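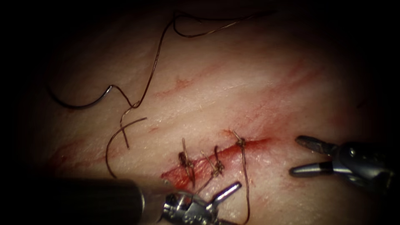 Figure 3. Interrupted closure of a linear incision, three sutures tied.

3.2 Suture spacing and wound edge apposition

All closures in this part of the study were done with simple interrupted sutures. A separate knot was tied for each stitch and the tails were cut short before scoring. We chose this pattern over a running stitch so that each suture could be judged by itself, and so that one poor knot would not change the tension along the rest of the line.

A total of 588 sutures were scored across 61 incisions. Two of us (the first author and R. Postma) scored every suture without seeing the other's marks, using the seven-item sheet described by our group in August. Where the scores differed by more than one point, A. Cozma gave a third reading and the median was kept.

Spacing was the more consistent of the two measures. In Figure 3 the three knots are spaced fairly evenly, although the incision itself is not the same width along its length. It is widest and most open at the left end and narrows to a thin line toward the right. We saw this pattern often enough to add a gap grade for each end of the wound, recorded apart from the grade for the middle. Without it, a closure with regular stitches and an open end received nearly the same total as one that was closed throughout.

Knot position was recorded as over the wound or to one side. The leftmost knot in Figure 3 sits just above the wound edge and was graded as off the line, while the middle knot lies over the wound. Knots on the line were marked down one point, as they can press into the edges and are harder to remove.

Tail length was dropped from the final score. Blood on the thread made the cut ends hard to find in 14 incisions, and agreement between readers on this item was poor. Loose strands still hanging from the last stitch were not counted as tails.

Lighting also affected the grading. The Huvitz lamp gave a bright centre with dark margins, and wound ends lying near those margins were regraded under room light.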